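4.2 What the table crew told us

I went into Clotton expecting to hear about speed. The company runs the staff dining rooms at Brornora, and it had brought in an automated clearing station to take over one of the dullest jobs in the building, sorting what people leave behind on the tables. We ran 47 interviews there, and speed hardly came up! What people wanted to talk about was who gets to decide what counts as trash.

Before the station, whoever wiped the table made that call (half a roll, a card, somebody's knife) and moved on. Now the call is made in advance, in a set of rules, and the crew only hears about it when something goes wrong. One woman told me she used to be a cleaner and now she's "a person who argues with a list." I've thought about that line a lot.

So we took the list apart with them. We used 213 simulated table layouts, and Figure 3 is one of the mixed ones, with a placemat, a knife, a blue card and something bread-like all sharing a tabletop.

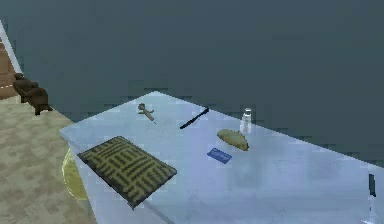

Figure 3. Simulated layout used in the sorting sessions.

The arguments were great, and long. The night crew wanted anything small set aside for a human to check, while the day crew (who get the complaints about slow tables) wanted that pile kept tiny. Clotton has since given both crews 20 minutes of paid time per shift to go over the rules, and I'd love to know if it lasts past December.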